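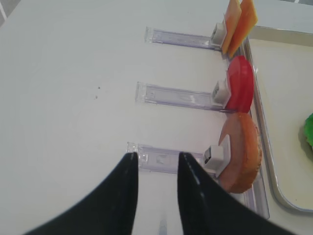 Ticket: Item count doubles after nightly import
Product: Godano Stock, Okex connector
Opened by: Vimala Lobo
Status: Resolved

Problem
Bun and cheese counts in Godano are twice the counts in the Okex export. Patties and lettuce are correct. Started after the update on Fri 14 July. The import log shows 3,545 rows read and no errors.

Checked so far
Restarted the connector. No change.
Ran the import by hand with the schedule turned off. Counts still double.
Compared unit settings. Buns are stocked by the half in Godano and by the whole bun in Okex. Cheese is stocked by the slice in Godano and by the pair in Okex.
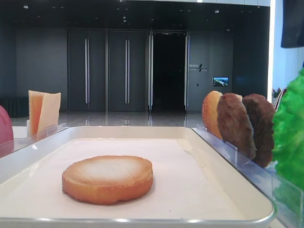
Bun half, cut side up, with two cheese slices in the holder.

Cause
The update turned on "Convert units on import" for all sites. The Hekine site already had a conversion rule in the item table, so the factor of 2 was applied twice. Items with the same unit on both sides were not affected.

Fix
1. Stop the connector.
2. Open Settings, Import, Units and clear "Convert units on import."
3. Delete the affected import batches. There were 18 on this site.
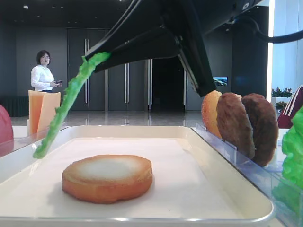

4. Start the connector and run a full import.
5. Compare the totals with the Okex export before turning the schedule back on.

Follow-up
Counts matched on the next 3 nightly imports. The Ng site has the same item table and still needs step 2.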